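Fleltomell issue tracker
Ticket 286: Fikre success numbers on cloth folding don't reproduce
Status: open, needs more data
Opened by: Eyerusalem Berhe
Component: eval / two-arm cloth

Summary

The Fikre write-up says training on wrist views alone is enough for two-arm folding. We ran the released checkpoint at Holbridge with the stock config and I can't get near the reported figure. Before anyone retrains, I'd like to know what "success" meant in that table.

What I checked

Camera order in the config. Left and right were not swapped. Gripper calibration redone on both arms, no change. Action chunk length set back to the default, no change.

Yellow sock task, wrist view:

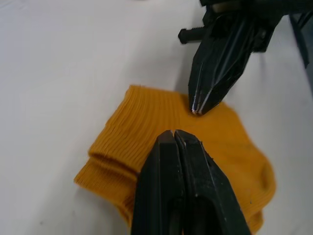 The scoring script only looks at fingertip distance and jaw state. If both grippers are near the cloth and the jaws read closed, it logs a grasp. It never asks whether there is any fabric between the fingers. I scored the same 33 episodes by hand from video and disagreed with the script on nearly a third of them, always in the same direction.

Comment, 10:40

Trirnonent support suggested latency on the second arm. Possible, but I'm not convinced. Adding a fixed delay in replay moved the script's score by almost nothing, and a metric that doesn't notice a late arm isn't one I'd use to rule latency in or out. Switched to the blue cloth to see whether a softer object changes anything.
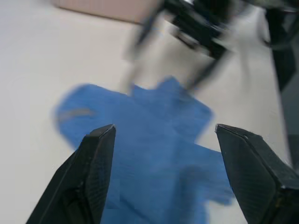 Same disagreement on this one, slightly worse. I also looked at what the policy gets as input when the other arm moves fast. Those images are smeared, and the paper's filtering step drops blurred frames from the test set before scoring. We don't get to drop them on a live robot. So the comparison was tilted before we started – I'd put that ahead of any hardware theory.

Next steps

1. Patch the scorer to require a lift check.
2. Rerun with blur filtering off.
3. Ask the Fikre authors for raw episodes, including the failures.

Please don't close this as "cannot reproduce" until item 3 has an answer. Leaving priority at 2.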